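Notas del ponente — Vasos reutilizables y latas pequeñas en el servicio de sala
Jornada técnica Grundgate, bloque de mayo

Diapositiva 1. Presentar el tema sin rodeos: qué vaso se pone delante de cada lata. El formato de referencia es la lata corta y estrecha. Las latas altas quedan para el turno de preguntas.

Diapositiva 2. Datos del ensayo en la cafetería Cunis. Se entregaron 1.019 vasos de plástico y volvieron 895. Leer las dos cifras despacio. No dar el porcentaje si no lo piden; está en el anexo.

Diapositiva 3. Forma. Paredes ligeramente cónicas y borde vuelto. El borde vuelto se apila bien y es incómodo de secar — mencionar la rejilla inclinada de Kaewsai, sin entrar en precios.

Diapositiva 4. Color. En Callico se asignó un color por zona: rosa para barra, azul claro para mesas, verde lima para terraza. El código solo sirve si el personal de lavado lo conoce. Pausa. Preguntar a la sala quién trabaja ya con colores.

Diapositiva 5. Colocación. Vasos en fila al fondo de la mesa, boca arriba, con la lata delante. Dejar la imagen en pantalla mientras se comenta la altura de agarre y la distancia entre vasos contiguos.
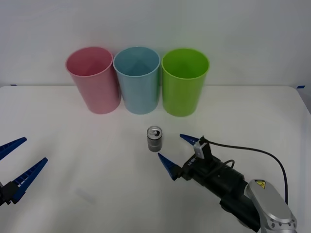
Fig. 3. Vasos rosa, azul claro y verde lima al fondo de la mesa; lata pequeña en primer término.

Insistir en que la anilla debe quedar accesible antes de servir. Si el vaso azul y el verde están muy juntos, se cogen peor por el lateral.

Diapositiva 6. Pedido mínimo: 100 unidades por color. Pasar al anexo y abrir preguntas.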